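Search this site Enter keywords Go

Bollis Tool Library: Frequently Asked Questions

Category: Borrowing / Members / Help

Last updated 15 Jan 2026

Who can join?
Anyone 18 or older who lives or works in the Uladach area. Bring a photo ID and one piece of mail with your current address. If you work here but live elsewhere, a pay stub with the employer's address is fine.

What does it cost?
Membership is $23 a year. There is no charge for most loans. A few larger items, such as the tile saw and the floor sander, carry a small fee that is posted on the item's page in the catalog.

How long can I keep a tool?
Seven days. You can renew once online if no other member has a hold on it. The pressure washers and the post hole digger cannot be renewed between April and the end of summer.

How many items can I have out at once?
Five. A drill and its case of bits count as one item. So does a socket set.

Do I have to reserve ahead?
No, but weekends go fast for yard tools. We have about 600 items in the catalog, and many of them are one of a kind. Holds are kept at the desk for two days, then go back on the shelf.

What if I return something late?
Late fees are $1 a day per item, up to the price of a year's membership. Your account is paused until the item comes back. If you know you will be late, write to us before the due date and we will usually add a day or two.

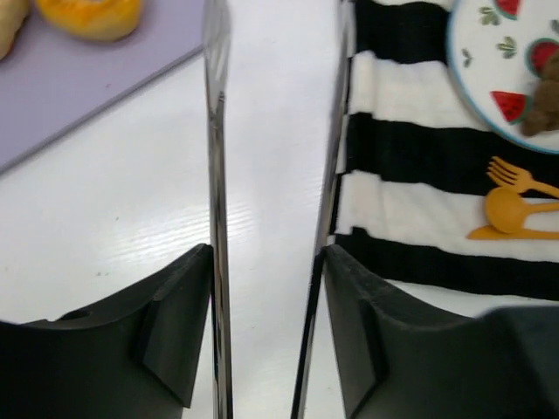

Late fees can be paid by card at the desk or through your account page. We do not take checks. A paused account is turned back on the same day the balance is cleared.

What happens if a tool breaks while I have it?
Stop using it and tell us when you bring it back. Normal wear is covered by your membership. You pay for loss, for damage from misuse, and for missing parts such as chucks, guards and battery chargers. Please don't try to fix it yourself.

Do you supply blades, bits and sandpaper?
Drill bits and saw blades come with the tool. Sandpaper, glue sticks, nails and trimmer line do not. The desk sells sanding belts at cost.

Can you show me how to use it?
Yes, for most hand and power tools. Ask at pickup. Chainsaws and the table saw require the one-hour safety class, taught by Shiyu Wan twice a month. Sign up under Classes.

Do you take donated tools?
We take working hand tools, corded power tools and garden tools. We can't take gas cans, paint, ladders with repairs, or cordless tools without a charger. Send a list first to Xiaoyan Guo, who handles donations, so we can check it against what we already have.

I moved. What should I do?
Change your address on your account page and show us new mail at your next visit. If you have left the area, you may use your membership until it runs out.

Where do I park?
Behind the building, off the alley. The two spaces by the roll-up door are for loading only, 15 minutes.

Was this page helpful? 87 people said yes
4 comments

Tags: tool lending, membership, late fees, donations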